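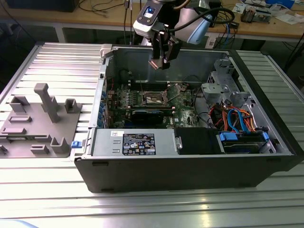 Inicio Proyectos Asignaturas Archivo Contacto

1 de agosto de 2025
Por Halfdan Thygesen y Esben Lykkegaard

Música en la calle y permisos en Holtbridge. Informe final del proyecto

Punto de partida: el permiso para tocar en la calle. En Holtbridge hace falta uno desde hace años, pero casi ningún músico de los que entrevistamos lo tenía al día. Queríamos saber por qué. También si el permiso sirve para algo, o sea, si quien lo tiene toca más tranquilo que quien no.

Método. Entrevistas cortas en la plaza Hebden y en la puerta de la sala Lisulano, siempre por la tarde. Siete músicos en total, dos de ellos con grupo. Cuestionario en papel porque el formulario en línea nos dio problemas el primer día y ya no volvimos a él. Además leímos la ordenanza entera, con anexos, y las actas de los plenos donde se habló del tema. Las actas son largas y se repiten mucho. De ahí salió menos de lo esperado.

Lo que dice la ordenanza. Permiso anual, una zona por músico, horario fijo, sin amplificación salvo autorización aparte. La zona se asigna por orden de solicitud. Si no te presentas a recoger el papel en persona lo pierdes y a empezar otra vez. La autorización para amplificador la da otra oficina, en otro edificio, con otro horario. Un guitarrista nos contó que fue tres veces y en la tercera estaba cerrado por inventario.

Sobre el dinero. El ayuntamiento publicó 1581 en ingresos por tasas de música en la calle el año pasado y 2990 en multas por lo mismo. Las dos cifras vienen en la misma tabla del presupuesto, una debajo de la otra, sin ningun comentario. No sabemos cuántas multas se recurrieron – lo preguntamos por escrito y a fecha de entrega no hay respuesta.

Entrevistas, lo principal. La queja más repetida es el horario, que acaba antes de que la gente salga a cenar. Después, las zonas: hay dos buenas y el resto están junto a la carretera. Una violinista dijo que prefiere arriesgarse en Hebden a tocar legal donde nadie para. Los que tocan dentro, en Lisulano, tienen otros problemas (limitador de sonido, cachés, la hora de carga y descarga) y los dejamos fuera. Daría para otro trabajo.

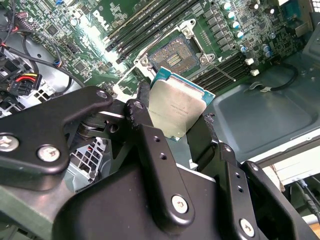
El plan Stolard, la propuesta de las asociaciones de músicos, junta los dos trámites en una sola ventanilla y cambia las zonas fijas por turnos. Nos parece lo más sensato que leímos, aunque el texto está verde. Habla de turnos de tarde pero la ordenanza no contempla turnos, solo permisos anuales, y no propone qué artículo tocar. Está como un procesador sujeto justo encima del zócalo abierto y todavía torcido: la pieza ya la tienen en la mano, falta ponerla derecha y bajarla. Alguien con formación jurídica tendría que sentarse con los artículos sobre zonas y reescribirlos uno a uno.

Recomendaciones. Permiso de temporada además del anual. Recogida por correo. Una lista pública de zonas libres, actualizada cada semana, en la web y tambien en papel en la plaza. Alargar el horario en verano, aunque sea a modo de prueba. Y que los amplificadores pequeños vayan incluidos en el permiso normal con un límite de volumen claro, medido por alguien que tenga el aparato para medirlo.

Limitaciones. Pocas entrevistas. Todas en el centro, ninguna en los barrios. No hablamos con los vecinos, y es un fallo, lo sabemos: teníamos dos citas y se cayeron las dos. Tampoco con la policía local.

Pendiente. En septiembre se presenta el plan Stolard en el pleno y queremos ir. Si para entonces contestan lo de los recursos, añadimos el dato como anexo. Las transcripciones las tiene Esben, las notas sobre la ordenanza las tiene Halfdan. Quien las quiera para otro trabajo que las pida.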